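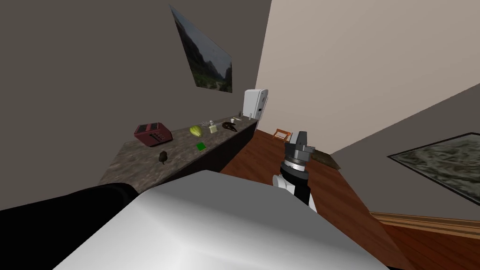 Volberg 271 Countertop Sealer

I make this stuff in small batches and I've used it on every stone counter I've owned, so forgive me if I get a bit carried away. The 271 is a water-based sealer for granite, marble, limestone and most other natural stone. It soaks in and dries clear, and it doesn't leave that plasticky film you get with the cheap sprays (I have scraped enough of that off other people's kitchens, thank you).

It comes in one bottle size with a flip cap and a folded cotton cloth. I used to sell it with a foam pad, but the pads fell apart on rough edges and I got tired of mailing out new ones. The cloth is washable, so hang on to it.

Does your counter need it?

Put a spoonful of water on the stone and leave it for ten minutes. If the spot goes dark, the stone is drinking and it's time to seal. If the water just sits there in a bead, save your money and check again next year. Some dense black granites never need sealing at all, and I'd much rather you kept the cash than wrote to me about streaks!

How I put it on

Clean the counter the night before with plain dish soap and let it dry out properly. Shake the bottle, pour a puddle the size of a pancake and spread it with the cloth until the stone looks evenly wet. Wait 4 minutes, then buff off everything left on top with a dry towel. Be fussy about this part — any leftovers turn into a haze, and you'll see it every time the sun comes in low. Keep the counter dry overnight. Pale marble usually wants a second coat.

Don't use it on quartz composite or laminate, please. It has nowhere to go and you'll be polishing for an hour.

What's changed

The batches from July 2025 on have a lighter smell. Mélanie Gagnon, who tests everything for me on her own limestone island, had been complaining about the old one for ages, and she was right. The stone can't tell the difference. If you still have a bottle of the older mix, use it up, it's fine.

Matching bits

The Leka daily spray is the cleaner I'd pair with it, and it won't strip the seal the way vinegar does. For rings and etching you want the Rodard paste, but try it in a corner first. Old oil stains are a job for the Pudlow poultice powder, which is messy and slow and works better than anything else I've tried.

Order code 2874. If you're doing a bar top or a whole restaurant kitchen, ask for Babak Ebrahimi when you write in, he handles the big jugs and he'll work out how many you need from a rough sketch. Unopened bottles can come back any time, and I'll pay the postage.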